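Moving the grasp check out of the planner

I spent most of September on one bug in Nesier, our task planner for the two-arm table. The planner would mark a pick as done as soon as the gripper reported closed. With thin things like spoons and forks the fingers close nearly all the way whether they have hold of anything or not, so the width reading tells you very little.

Bartosz Walczak suggested taking the check out of the planner and giving it its own node, which we called Baven. It looks at finger width and motor current over 40 control ticks, then asks the fixed camera for a yes or no. If the 2 sources disagree, the arm holds still and the planner waits - no retry until someone has looked at the log.

The other change was to the scene state. It used to be one flat list of objects. Now each object has a parent, so a spoon can be "in cup" or "on table", and a fork can be "on plate". That broke 13 tests, most of them mine, and four are still failing. The shadows from the arms also upset the plate detector, and I have only half fixed that by training on more frames with the arms over the table. 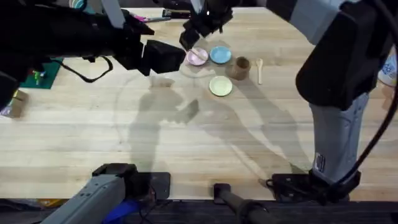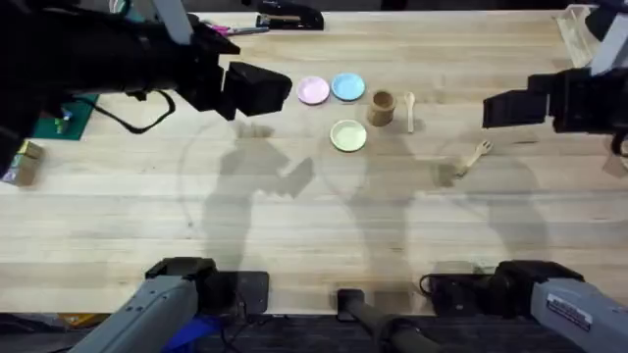
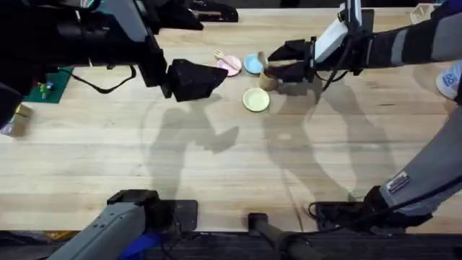
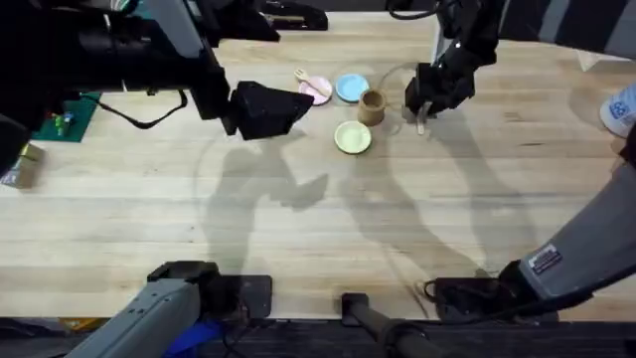 Plates, cup and both arms at the table. In the last one the right gripper is closed on a small utensil.

Next job is the release side, where the planner has the same bad habit.

3 comments

Tarık Ağca
Do you reset the current baseline between picks? Ours drifted as the motors warmed up.

Reply from author
Yes, at the start of every approach. It was per session before - much worse.

Bartosz Walczak
Two of those failing tests are mine. Will look on Monday.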